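Tindus Rule Card Set for Simulated Arm Cells
Sold by Rikik. Item 476

A robot arm in simulation can't hurt anyone, and people write its task files accordingly. Then the same task file gets pointed at a real arm, and the meeting runs long.

The Tindus set is a binder of 300 printed rule cards for teams who build and run simulated tabletop and household cells. Each card holds one rule, one line on why it exists, and a box to initial. The cards are split into 6 tabbed sections: mounting, reach, approach height, grip, object placement, and stopping. Coated stock, ring-bound, survives coffee.
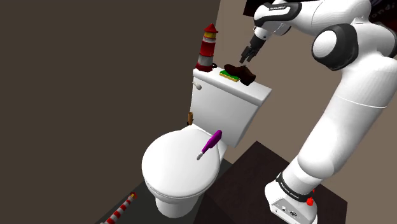 Section 3, approach height, gets the most thumbprints. It asks you to write down a hover distance for every object before the fingers close, and to keep that number in the task file where a stranger can find it. "It looked fine on my screen" has its own card, under rejected entries.

Section 5 deals with clutter. Set out objects of different shapes and stiffness, let some of them touch, and log what sits on what before each run. Bathroom layouts are covered, including what may share a surface with a toothbrush. The card is short and firm.

Section 6 wants a stop condition for every motion. A simulated stop button counts only if something in your code listens to it.

The text was edited by Hortensia Tello, who has strong views about default joint limits and was given two pages for them.

Good to know
The cards are house practice. They don't replace the safety standards that apply to your real cell, and owning the binder certifies nothing.
Refill packs hold up to 1000 blank log slips.
Revised every July. Old cards should be recycled, please, and kept out of the new binder.

Ships from Prindthorpe
Also fits the Majali wall rack, sold separately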